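Sitier 434 Hand-Held Gripper: Finger Set, Work Surface and Bin Station
Product page, setup and service notes. Revised January 11, 2022

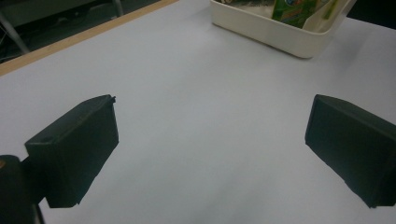 Bedura wrote in after the last revision to ask whether the fingers can be swapped without repeating the full zero procedure, and whether one finger can be replaced on its own. The full procedure can be skipped if both fingers come from the same set and the carriage has not been removed. A short zero is still needed. Single fingers are not sold, and mixing a new finger with a used one will put the closing line off center.

Overview

The Sitier 434 is a hand-held parallel gripper for recording pick-and-place work at a table. The operator carries it by the handle and closes the fingers with the trigger. A wrist camera looks out between the fingers. Opening width is read by an encoder in the body and logged with the video.

This page covers the block finger set, the table and bin layout used with it, and routine service. The handle, trigger and battery are covered on the body page.

Block finger set

Finish: matte, dark
Supplied as: left and right, one matched set
Fixing: one screw per finger plus a locating pin
Screw torque: hand tight, then one eighth turn
Rated closings before inspection: 2000
Part number: 434-17

The block fingers suit boxes, cartons and other packages with at least one pair of flat sides. They are not meant for thin sheet goods lying flat. For those, order the blade set.

Fitting the fingers

Switch the unit off and open the fingers fully by hand. Remove the screw from the left finger and pull the finger straight off the pin. Do not twist it. Wipe the seat with a dry cloth and check that the pin does not move. Push the new finger on until it stops, then run the screw in. Repeat on the right.

Close the fingers slowly with the unit still off. The inner faces should meet along their full height. If light shows at the tip only, one finger is not fully seated. If it shows at the base, look for debris on the seat before loosening anything.

Short zero

1. Switch on with the fingers open.
2. Close fully and hold the trigger for five seconds.
3. Release, open fully, and wait for the second tone.
4. Close once more. The reading should be zero. If it is not, run the full procedure from the body page.

Work surface

Use a plain, light, matte surface large enough to cover the whole working area. Patterned tops and glossy sheets both cause trouble with tracking at low height. Tape down any loose sheet at the corners, outside the reach of the fingers. Replace the sheet when it shows scuffs or dark rub marks from the blocks.

The table must not rock. Check the feet at each setup, including on tables that were level the day before.

Bin placement

A shallow bin with rounded corners is easiest to work from. Set it toward the back of the table with clear surface in front of it, so that a package can be lifted out, brought forward and set down without passing over other stock. Tall cartons may stand upright. Flat packs can lean against a side wall, but keep them clear of the carton being picked.

Allow one finger thickness plus a little clearance on each side of the package. With a crowded bin, the outside face of a block will touch a neighboring item and drag it. Take stock out until this stops.

Lighting

Even overhead light is preferred. Dark fingers over a white surface make a strong contrast, and automatic exposure will shift as the blocks open and close. Lock exposure with the fingers half open. Do not lock it with the camera pointed off the table.

Inspection and cleaning

Wipe the inner faces at the end of each shift with a damp cloth. No solvent. Cardboard dust collects where the finger meets its mount and should be brushed out weekly.

Corners chip when the gripper is set down on its fingers. Use the stand. A chip on an outside corner has no effect on grip and can be left. A chip that reaches the inner face means a new set.

Known faults

Reading drifts during a session: screw loose on one finger. Tighten and run the short zero.

Fingers close unevenly: bent pin. Return the carriage for service.

Package rotates in the grip: faces dirty, or package held too near the tip.

Units with serial numbers below 1846 shipped with the older pin, changed in December. The older pin accepts the current fingers, but the fit is tight and the finger may need to be eased on with a soft mallet.

Ordering

Finger sets, screws and pins are stocked by Yokoyama. Carriage repairs go to the Stirnen service desk. Include the serial number and the closing count from the log.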